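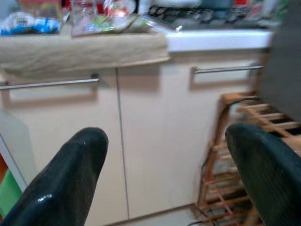 Tove Ketilsson

Lorna Pidcock wants to get the parking out of the way first. "Did you find a spot? Nobody finds a spot." I found a spot. Two streets over, beside the Legion, in slush.

She's the councillor for the east side of Rurkness, has been for two terms, and last month she told the local paper she wouldn't be running for mayor. Three weeks later she filed to run for mayor. So that was my first question, obviously, and she'd clearly been waiting for it.

"I changed my mind. People are allowed. I'd said no because I thought the incumbent was staying and I didn't want a year of the two of us sniping across the table. Then he wasn't staying. Different question, different answer."

Did anyone ask her to? Long pause, refills the coffee. "A few phoned. I'm not going to tell you who, they'd kill me. But you need 25 names on the nomination form and we handed in 244. I didn't ask for that many. My sister had the clipboard at curling and she just kept going."

A bit of background for readers outside the county. Rurkness and Trarnau were separate municipalities until the province put them together, and this will be the second election held as one town. Trarnau still has its own signs up. It still has its own snowplow contract too, which comes up later. At the first amalgamated vote the current mayor got in by 188, nearly all of it from the Trarnau polls, and the Rurkness side has been grumbling ever since.

Pidcock is from the Rurkness side. Is that a problem?

"It's a problem if I act like it is one. I grew up here, I'm not going to pretend otherwise. I worked at the co-op in Trarnau for eleven years though. I know which of them take their coffee black. They'll tell you they were swallowed, and they were, a bit. They lost their council chamber, they lost the office where you could pay your taxes in person. I voted against closing that office. Go check, it's in the minutes."

I did check. She did vote against. She also missed the second reading, and when I called her back about it she said her car was in a ditch at the time, "and I'd phoned in to say so, which should be in the minutes as well, and isn't."

On to the Brerer bridge, as every conversation in this town goes to the Brerer bridge eventually. It's been down to one lane since the inspection. School bus goes over, logging trucks don't, and the detour by the highway adds a good chunk of time to anybody's morning. Council voted in May to hire an outside firm, Guerreiro, for the design work. Pidcock was one of two against.

"I'm not against the bridge! Please write that down. I've had it said to me at the grocery store that I'm against the bridge. I was against signing for the design before we'd heard from the province on the money. Because then you have a lovely drawing and no bridge. We've got drawings already. There's a drawing of a splash pad in the basement of the town hall that's older than my youngest."

So does she have anything against Guerreiro itself?

"Nothing whatsoever. They came, they were polite, they answered what we asked. My beef is with us. We had one bid in front of us and we'd given people, what was it, two weeks over a long weekend to put one in. If I'm mayor the tenders stay open longer. That's not exciting, I know. You won't get a headline out of it."

Would she cancel the contract? No. "It's signed. You honour what you sign. We'd pay for it either way so let's get the thing drawn and get on with it."

She's less tidy on taxes. I asked three times, more or less. First go she talked about assessments, second go about the province. Third go:

"Okay. They'll go up. They're going up whoever wins. If one of the others stands at a mic and says zero, ask them what they're closing. I would rather say it in the fall than in the spring after you've voted for me. How much, I can't tell you, I haven't seen the draft budget and neither have they."

Would she close anything? "The second arena has to be on the table." Then straight away: "On the table. Not closed. You'll put 'Pidcock to close arena' and I'll have hockey parents on my lawn."

For the record the second arena is the Trarnau one. The ice plant there is older and the roof needs work, both of which are in last year's asset report. The hall upstairs gets used for weddings, and the food bank runs out of a room at the back. I asked where the food bank would go.

"That's exactly the kind of thing I mean by on the table. You don't shut a building and then go, oh, the food bank. You find them a place first. There's space in the old school. It would need a ramp and a proper fridge hookup. I've asked staff for a price and I'm still waiting on it."

She has a habit of saying "I've asked staff". I counted it up later off the recording then gave up. She laughed when I brought it up. "Well I have! It's what a councillor does, you ask staff. You've no power at all, one vote and an e-mail address. That's honestly half the reason I'm running, the mayor at least gets to set the agenda."

The other half?

"Turnout." Quicker than anything else she'd said. "We had 1,364 people vote last time. There's 4,000 living here. Take out the kids and it's still lousy. I stood outside the post office and people I've known all my life didn't know there was a vote on. They thought it was the federal one. I'm not blaming them, it's our job to tell them. We put one ad in the paper and a sheet of paper on the library door."

Her fix is a mobile poll, a van or the seniors' bus going out the concession roads on the advance day. The clerk's office says the rules would allow it provided it's set up in time, and it hasn't been set up in time for this one. She'd also like one all-candidates meeting in each of the old towns instead of a single one in Rurkness. So far only one is booked, seven in the evening at the Legion, and the other two candidates have both confirmed.

What does she make of the other two? Careful here. "One's a neighbour and I like him. One I don't know well. She's got good ideas on the water rates, I might steal one." Which one? "After the election."

Some things that didn't fit anywhere. She's against selling the waterfront lots, "not this decade". She wants council packages posted five days ahead and not the night before, and says she's read some of them in the parking lot on her phone. Short-term rentals she'd licence but not cap. On the plow contract, she thinks there should be one for the whole town by next winter, and concedes that Trarnau's is the better of the two. "Their roads are done by six. Ours are done when they're done. So if there's going to be one contract, it's theirs we copy. There, that'll get me some votes over there."

And policing – she went back and forth. She thinks the town pays too much for what it gets. She also doesn't want to be the mayor who cut it, and says so. The contract is up for renewl the year after next and she'd want a committee with people from outside council on it, well before that. I said that sounded like a way of not answering. "It's a way of not answering today. I don't have the numbers. Somebody who hasn't got the numbers and gives you an answer anyway, watch out for them."

Her husband came in at this point looking for the truck keys, said hello, said he wasn't voting for her. She threw a dishtowel at him. He's on the Trarnau side, it turned out, born and raised, so they've been having the amalgamation argument over supper for longer then the province has.

Last one. If she loses, does she come back to council next time round?

"Can't say. You give up your seat to run for this, I'll be out altogether. I'd have my evenings back. I'd probably still turn up and sit in the back row with my knitting and put my hand up at question period, so they may want to think about that when they're marking the ballot."

Advance voting is at the town office in Rurkness and, for one day only, the library in Trarnau. Bring ID with your address on it. The other two candidates have been sent the same questions and their interviews will go up as I get them typed.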